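Search this site

Music and Movement, Session 3: Tempo
Notes by Merja Manninen

Hello again, everyone! Last time we clapped along to slow songs, and today we pick up the pace a little.

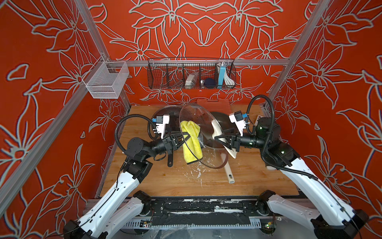

Tempo is counted in beats per minute. A song at 100 suits a brisk walk for most of us.
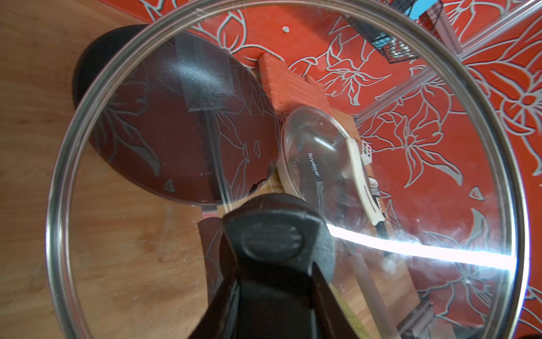
At 118 you may want to jog (I certainly do, bad knees and all!), so please warm up first. 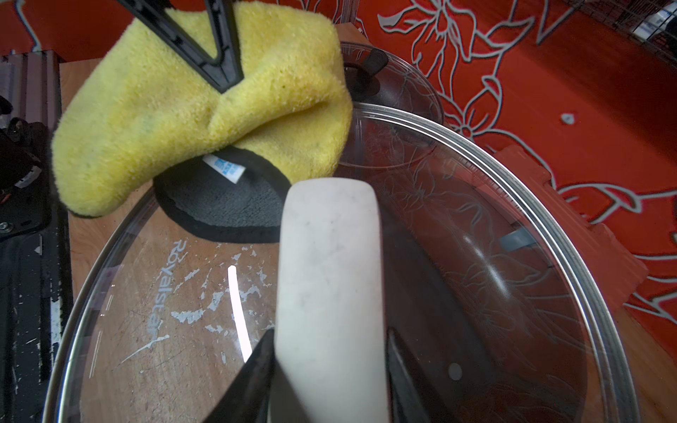

For homework, pick two songs you love and tap out the beat of each.
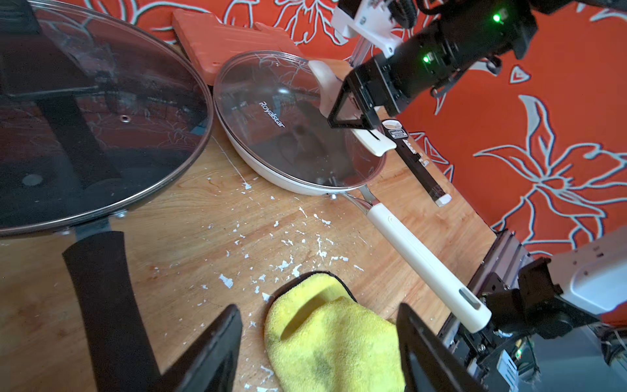

Bring your numbers along and we'll compare them with Jamshid's.

2 comments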